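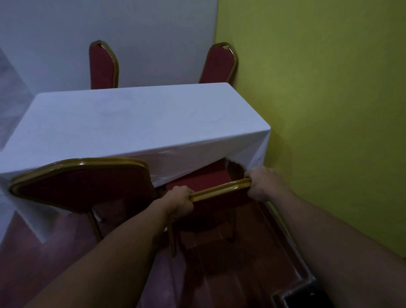 **Tischwäsche leihen oder selber waschen?**

Liebe Mitglieder,

nach dem Frühlingsessen im April haben mich mehrere von Ihnen gefragt, warum wir die Tischdecken immer noch selbst waschen. Die Frage ist berechtigt. Ich habe sie mir auch gestellt, als ich um Mitternacht neben der Maschine sass und auf das Ende vom Schleudergang wartete.

Unser Verein besitzt 16 grosse Decken. Neun davon sind noch gut, die anderen haben Flecken von Rotwein oder Kerzenwachs, die nicht mehr herausgehen. Wir legen diese auf die Tische beim Eingang, wo später die Prospekte liegen, und so sieht man es kaum. Für ein Fest mit vielen Gästen reicht das aber nicht mehr.

Ich habe deshalb bei zwei Firmen gefragt. Die Wäscherei Humphreys vermietet Decken und holt sie am nächsten Morgen wieder ab, auch schmutzig. Für unser Sommerfest würde das etwa 200 Franken kosten, mit Lieferung. Udorix verlangt etwas weniger, aber dort muss man die Decken selber bringen und vorher die Krümel ausschütteln. Dazu kommt ein Depot, das man erst nach der Kontrolle zurückbekommt. Das fand ich kompliziert.

Wenn wir dagegen alle alten Decken ersetzen und noch eine Reserve kaufen, kommen wir nach der Offerte auf 1102 Franken. Das ist viel Geld auf einmal, und das Bügeln bleibt uns trotzdem. Wer schon einmal eine Decke von dieser Länge gebügelt hat, weiss, wovon ich spreche – am einen Ende ist sie glatt, und am anderen Ende liegt sie schon wieder auf dem Boden.

Mein Vorschlag ist, dass wir für das Sommerfest bei Humphreys mieten und danach entscheiden. Die guten Decken behalten wir für die kleinen Anlässe, also für den Jassabend und den Vortrag über Brorham. Die fleckigen möchte ich nicht wegwerfen. Man kann daraus Servietten nähen oder sie beim Malen als Abdeckung benützen. Wer eine haben will, meldet sich bitte bei mir.

Noch ein Rat zum Waschen, weil viele danach fragen: Rotwein sofort mit kaltem Wasser ausspülen, kein Salz darauf streuen und die Decke nicht in den Trockner geben, solange der Fleck noch da ist. Wachs zuerst hart werden lassen und mit einem stumpfen Messer abheben. Den Rest nimmt Löschpapier unter dem warmen Bügeleisen auf. Meine Tante in Cloltthorpe macht es mit Zeitungspapier, aber bei mir ist davon einmal die Druckfarbe im Stoff geblieben.

Ihre Meinung zum Mieten können Sie mir schreiben oder beim nächsten Treffen sagen. Die Bestellung muss ich eine Woche vor dem Fest machen.

Mit freundlichen Grüssen
Kekeli Bawa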